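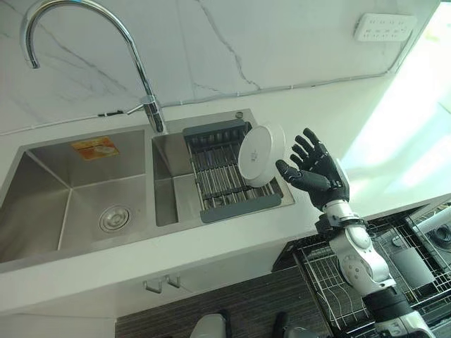
Figure 4. A white bowl beside the gray dish drainer in the smaller bowl of a double sink.

Search this site Search Go

28th March
By Piroska Fekete and Yaw Tetteh

4. What the name of a building does for the people inside it

We come now to the part of the study that gave us the most pleasure to work on, and which took a good deal longer than either of us had planned. Section 3 dealt with the legal side of renaming a condominium - the bylaws, the recording fees, the thresholds for a vote. In this section we turn to the owners themselves, and to how they talked about the name over the front door.

The building we call Skumby has 152 units and was known for most of its life as Zoëga Court, after the developer. When the developer's other businesses ended up in court, a group of owners asked the board to put a change of name on the ballot. We sent a questionnaire to every unit and sat down afterward with 55 owners, mostly in their own kitchens, and we remain very grateful for all the coffee.

We had expected resale value to come up first, and with the newer owners it did. People who had lived there longer tended to start somewhere else, with the mail, or with what they said to a cab driver, or with a daughter who had stopped putting the name on Christmas cards. One retired owner told us she had gone on giving the street number alone since February and felt a little silly about it, though she did not plan to stop. Only 9 of the owners we met wanted to keep the old name, and most of those were worried about the bill for new signs, which the board had put at $4000. Toft's earlier work on cooperative housing found much the same worry over cost, and we think his reading of it as a polite way of voicing loyalty deserves more attention than it has had.

It would be easy to make too much of one building. Skumby's board was on good terms with its owners - the meeting we sat in on was friendly and ran late mainly on account of the parking rules - and a board with a harder history might well have seen a different vote. We return to this in Section 5.

Comments (3)

Halfdan Toft
Glad to see the old paper getting some use. I'd like to know how the renters felt, if you asked them.

Oluwatosin Usman
Our building went through this and the sign was the cheap part. Changing the deeds took forever.

Preben Ásgeirsdóttir
Is the questionnaire available anywhere? I looked in the appendix and couldn't find it.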